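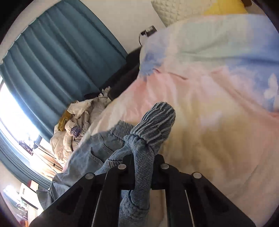
1/ Laundry day thread. Jeans edition. Going to be typing this between loads so bear with me

2/ Background for new people: we moved to the Plollton place in January and I have had one closet since then. One. It is the width of a door. So everything that isn't on a hanger has to be folded small or it lives on the bed

3/ The bed is therefore my folding table. Light blue jeans on a tie-dye duvet, very soothing, 10/10 would stand here again (will be standing here again, next week, same jeans)

4/ Ok the actual method. Cuffs first. If a leg has come out of the wash bunched up at the hem you have to undo that before anything else. A rolled cuff in the middle of a fold makes a lump and the whole stack leans

5/ Then lay them flat, face down, back pockets up. Smooth from the waist to the knee with your forearm, not your hand. Faster

6/ Fold one leg over the other. Tuck the crotch point in so you've got a straight edge. This is the bit I skipped for years and then wondered why my jeans looked like a boomerang

7/ Hem up to just under the waistband. Then thirds. Done. Should stand up by itself like a little book

8/ if it falls over your thirds were not thirds. do it again or don't, it's a drawer

9/ Somebody asked in the replies do I iron denim. No. Next

10/ Also asked: where is the duvet cover from. Vestedik, the pastel swirly one, pink and yellow and blue. I have had it two years and it hides everything incl. the time I put a mug down on it

11/ It does show wrinkles if you fold on top of it though. I just pull it from the bottom corners at the end and it more or less sorts itself out

12/ Load two is in. Towels. No thread on towels, towels are easy

13/ Ok so drawers. Mine is the Dewan low one, the 40 inch. Jeans go in standing up, fold side facing you, lightest to darkest. I can see every pair without digging

14/ Before this I had them stacked flat and wore the top 2 pairs for an entire winter. The rest might as well have been in storage

15/ Yes I have too many jeans. Got it down to nine pairs. There were more. We don't need to talk about it

16/ How I cut them down – put every pair on, sat on the floor in them, stood up. If I had to do a little hop or hold my breath, donate pile. Took an hour and I was in a terrible mood by the end but the drawer closes now

17/ Kept the faded ones even tho they're the oldest. Soft denim wins. The stiff dark pair I paid too much for went straight in the bag

18/ Washing, since it's come up: inside out, cold, zipped. Hang by the waistband. I don't tumble them anymore bc the last pair came out with legs two inches shorter and I had to pretend they were cropped on purpose

19/ Drying rack is the Iren folding one. It's fine. One of the feet is loose. It holds four pairs if you don't mind them touching, three if you want them dry by bedtime

20/ Somebody says roll don't fold. I tried rolling. Rolling is good for a suitcase. In a drawer they unroll every time you pull one out and then you're back to a heap

21/ and for shelves, fold flat, waistbands all the same side, max four high. Above four you get the slide

22/ Sorry was gone for a while, washer did its walking thing and I had to go lean on it

23/ Where was I. Pockets. CHECK POCKETS before the wash, obvs, but also when folding. Today's haul: a receipt that is now papier mache, one hair tie, a dime

24/ Wow ok 746 likes on the first post while I was wrestling a washing machine. Hi everyone. It's pants

25/ Quick answers bc I can't reply to you all:
– yes face down, back pockets up
– skinny jeans same method but fold in half again insted of thirds
– overalls I have no idea, I hang mine
– kids' jeans: throw them in the drawer, life is short

26/ To the person who said life's too short to fold jeans at all, fair, but my bedroom is also my office and I cannot be on a call with a denim mountain behind me. Again

27/ Pillows go back on last. White quilted one and then the yellow. If I put them on before the laundry's finished they end up on the floor and then they're laundry too

28/ Bed status: nearly visible. Two pairs and the towels to go

29/ Somebody wants the closet next. It's one rail and a shelf I can't reach. I'll do it but it'll be a short thread

30/ Adding the date bc people keep finding my old threads and asking if the drawer still works: 11/02/2021, drawer works, bottom runner squeaks, haven't fixed it

31/ Towels are done. Going to go fold towels. If you have a trick for fitted sheets put it below, I ball mine up and shut the door on it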